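공용 주방 이용 안내가 바뀝니다

2월부터 공용 주방의 예약 방식과 보관 규칙이 일부 달라집니다. 지난 분기 이용자 설문과 입주사 회의에서 나온 의견을 반영한 내용입니다. 이미 예약을 마친 분들은 기존 시간대로 쓰시면 되고, 새로 신청하는 건부터 바뀐 규칙을 적용합니다.

가장 큰 변화는 예약 단위입니다. 지금까지는 오전과 오후로만 나누어 받았는데, 반나절을 잡아 놓고 한 시간만 쓰고 나가는 경우가 많았습니다. 앞으로는 한 시간 단위로 신청할 수 있고, 한 팀이 하루에 쓸 수 있는 시간은 최대 네 시간입니다. 시작 시각에서 15분이 지나도록 입실하지 않으면 예약은 취소되고 대기 팀에 순서가 넘어갑니다. 늦을 것 같으면 내선 3805로 미리 전화해 주십시오. 문자나 메신저로 남긴 연락은 확인이 늦을 수 있습니다.

냉장 보관은 96시간까지로 제한합니다. 용기마다 팀 이름과 넣은 시각을 적은 스티커를 붙여야 하며, 스티커가 없는 용기는 매일 오후 6시에 치웁니다. 스티커와 펜은 출입문 옆 서랍에 있습니다. 냉동고는 종전대로 사전 신청한 팀만 쓸 수 있고, 선반 위치는 신청서에 적힌 번호를 따릅니다. 마른 재료는 각 팀 사물함에 보관해 주십시오. 설탕과 밀가루를 싱크대 밑에 두고 가는 일이 계속되고 있는데, 습기가 많은 자리라 보관 장소로 쓸 수 없습니다.
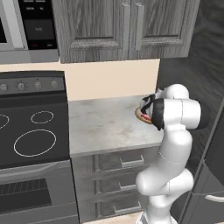 대리석 조리대가 있는 주방의 컴퓨터 렌더링 화면.

조리대 상판 관리도 당부드립니다. 대리석은 산에 약해서 레몬즙이나 식초, 토마토소스가 묻은 채로 두면 광택이 죽고 얼룩이 남습니다. 흘린 것은 바로 닦고, 마무리할 때는 중성세제를 푼 물로 한 번, 맑은 물로 한 번 더 닦아 주십시오. 욕실용 세제와 연마 수세미는 쓰지 않습니다. 뜨거운 냄비는 반드시 받침 위에 올려 주시고, 칼질은 도마에서만 해 주십시오. 입주사 Kustwood가 안 쓰는 나무 도마를 여러 장 기증해 주어서 이제 도마가 모자라는 일은 줄어들 것 같습니다. 나무 도마는 식기세척기에 넣지 말고 손으로 씻어 세워서 말립니다.

음식물 쓰레기통은 복도 끝으로 옮겼습니다. 폐식용유는 싱크대에 버리지 말고 뚜껑 있는 통에 모아 주십시오. 지난달 배수관이 막혀 이틀 동안 주방을 닫았고, 그 기간에 예약했던 팀에는 이용료를 전액 돌려드렸습니다. 아직 환불을 받지 못한 팀은 운영실로 알려 주십시오.

이번 개편에 앞서 진행한 설문에는 입주사 33곳이 응답했습니다. 저녁 시간 연장을 원한다는 의견이 가장 많았고, 오븐 추가 설치와 환기 개선이 뒤를 이었습니다. 저녁 연장은 건물 경비 시간과 맞물려 있어 관리회사와 협의하고 있습니다. 오븐은 전기 용량을 먼저 점검해야 해서 상반기 안에는 설치가 어렵습니다. 환기구 필터는 이미 새것으로 갈았습니다.

새 규칙을 설명하는 자리는 오후 3시와 오후 7시에 한 번씩, 1층 회의실에서 엽니다. 날짜는 게시판에 따로 붙이겠습니다. 오후 3시 설명회는 Siu-fong Kan 씨가, 7시 설명회는 Tsz-kin Yuen 씨가 진행하며 내용은 같습니다. 팀마다 한 명은 참석해 주시고, 둘 다 어려운 팀은 운영실에서 안내문을 받아 서명한 뒤 제출해 주십시오. 서명이 확인되지 않은 팀은 새 예약을 넣을 수 없습니다.

문의: 운영실 내선 3805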